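Sullik Cell: Progress Report to the Hedegaard Fund
Period covered: February to May
Prepared by Ngaio Dunstan, with maintenance notes from Velimir Halilović

Summary

The two-arm cell is running again after the gearbox fault reported last time. We have spent 3,550 of the repair budget, all of it on parts and one outside service visit. Packing and unpacking trials restarted in May and the cell has logged 62 hours since then. Two items are still open and are listed at the end.

Repair of the left arm

The knocking in the left arm came from the wrist joint, as we suspected. Velimir took the joint apart with the technician from Colturetti and found wear on the bearing and a seal that had let grease through to the encoder side. Both were replaced. The encoder itself was cleaned and put back, and it has given no errors so far. We did not replace the gearbox, which is why the spend is below what we asked for. Colturetti advised checking for backlash again after 200 hours of running and we have put that into the log.

The arm was then calibrated from scratch. The first calibration was poor. Ilham Liew traced this to the base plate, where two bolts had been tightened before the plate was level. With the plate levelled and the bolts done up in the right order, the second calibration came out within the limits in the manual and we have kept it.

Grippers

Both arms keep their black two-finger grippers. The finger tips on the left arm had rounded at the corners and were letting thin items slip, so they were changed for the spare set. We have ordered another pair. The screws on the finger linkage work loose over a few days of running, and a paint mark across each screw head now shows at a glance whether one has turned. Velimir checks the marks at 8.30 each morning before power-up. He has had to retighten screws on the right arm twice.

Cables

The cable run on the right arm is not yet as we want it. The loops near the upper part of the arm are long enough for full reach, but they swing when the arm comes down steeply and they have rubbed against the housing. Safta Iordache fitted a softer sleeve and moved one clip. It is better than it was. A proper fix needs a bracket, and the drawing for it is with the workshop at Timau.

Wrist cameras

The camera mounts were refitted after the repair and the focus was set again. Pictures taken while the wrist is moving are still blurred, and printing on boxes often can't be read from them. For the present we have slowed the final approach. That costs time on each cycle, but pick positions have been steadier.

Trials since the restart

Work has been on items in open boxes, with the arms sharing the same tabletop. Shoes in their boxes have been the most useful test for the repaired cell.
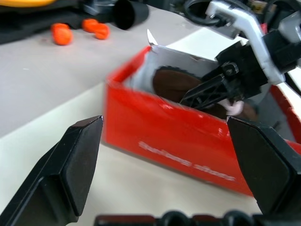

The reach into a box is where faults in set-up show first. If the wrist is slightly out, the fingers touch the box wall and the box shifts on the table. This happened often with the first calibration and has been rare with the second. Linings and flaps that stand up at the back of a box remain a nuisance, and Ilham has raised the approach height to clear them.

One stop in May was caused by the emergency stop circuit and had nothing to do with the arms. Ívar Bjarnason found a loose terminal in the cabinet and went over the remaining terminals while it was open.

Open items

1. Cable bracket for the right arm. Waiting for the workshop. Safta to fit and test.
2. Spare finger tips. Ordered, with delivery expected in 4 weeks. Until they arrive we have no spares for either arm.

The remaining repair money is being held for the backlash check in case the gearbox has to be changed after all. We would like to carry it into the next period and ask for your agreement to that.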